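Tips > Around the House > Plumbing & Water

March, by Efa Vaughan

Finding your water shutoff before you need it

I lived in my house for three years before I knew where the main water shutoff was. I found out at 6 in the morning, in socks, with the supply line under the upstairs sink spraying the inside of the vanity. So go find yours this week, while everything is nice and dry!

In most houses with a basement it's on the wall that faces the street, within a few feet of where the pipe comes in. No basement? Try the utility closet, next to the water heater, or a covered box out by the curb. Mine was behind a shelf of paint cans (my own paint cans, I'd put them there).

Once you've found it, turn it. Older valves have a round handle that takes several turns clockwise, and newer ones have a lever you swing a quarter turn so it sits crosswise to the pipe. If a round one won't budge, don't lean on it with a big wrench. I did that at my last place and snapped the stem, and the plumber charged me $182 to put in a ball valve. He was nice about it, but still. A little penetrating oil and an hour's wait is cheaper.

Then open the lowest faucet in the house and let it run out. If it's still trickling after ten minutes or so, the valve isn't closing all the way and you'll want it replaced.

While you're down there, tie a tag on the handle. I used a luggage tag and a fat marker, and wrote MAIN WATER and an arrow for which way is off. My neighbor Dong-geon Yang did all of his, even the little one for the outdoor spigot, and now his teenagers have no excuse.
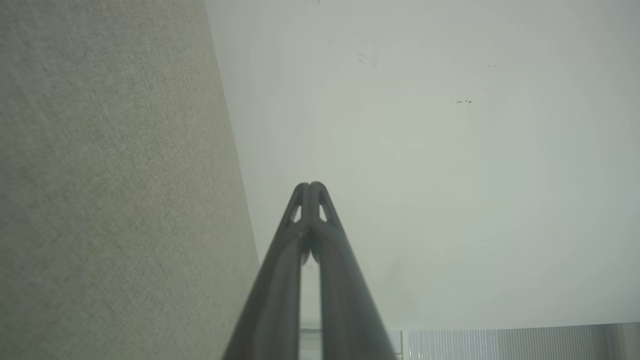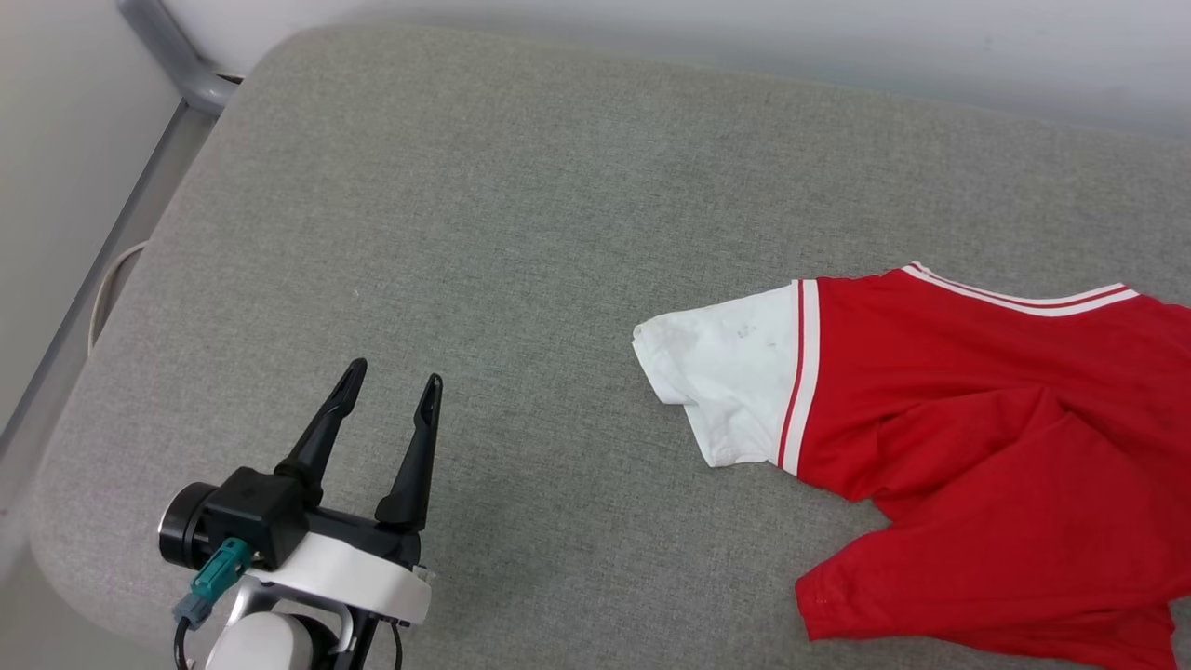 Next do the small shutoffs, the ones under each sink and behind each toilet. Close and open every one twice a year so they don't seize up. I do mine when I change the smoke alarm batteries, and it takes me 30 minutes for the whole house if I don't get distracted cleaning under the sinks (I always get distracted). A drip around the stem afterward is usually the packing nut. Snug it an eighth of a turn, wipe it off, and check again at bedtime.

Look at the supply lines too. If they're the plain gray plastic kind, or a braided one has rust at the crimp, swap it. I spent nearly $40 doing both bathrooms and slept better for it. Keep the old washers out of the new fittings, and hand-tighten first.

Last thing, if you're leaving town for more than a couple of nights, shut the main off on your way out. Check first that you don't have a sprinkler system or a boiler that needs the feed left on.

Related tips
Why your toilet runs at 2 a.m.
Draining a water heater without flooding the garage
What to keep in a leak bucket
Outdoor spigots: getting ready for spring
Quieting a banging pipe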